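3.2 Gathering the demonstrations

We were lucky to have two patient operators, Shu-fen Tu and Jirayu Khunthong, who between them recorded 422 demonstrations of the sorting task and kept their good humor nearly all the way through. Each one starts with toiletries spread over the wooden tabletop and the colored baskets set out near its sides, as in Figure 2, and we asked for the items to be laid down a little differently every time, even when that felt fussy. We threw out 18 recordings in which an arm stalled, and we held back another 10 for checking the Solline policy as it learned.

Figure 2. The two-arm table, with tubes, a comb and other small items between the grippers.

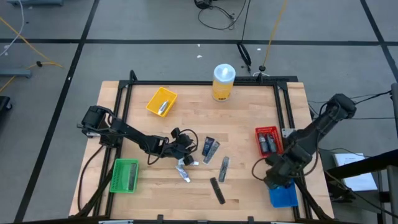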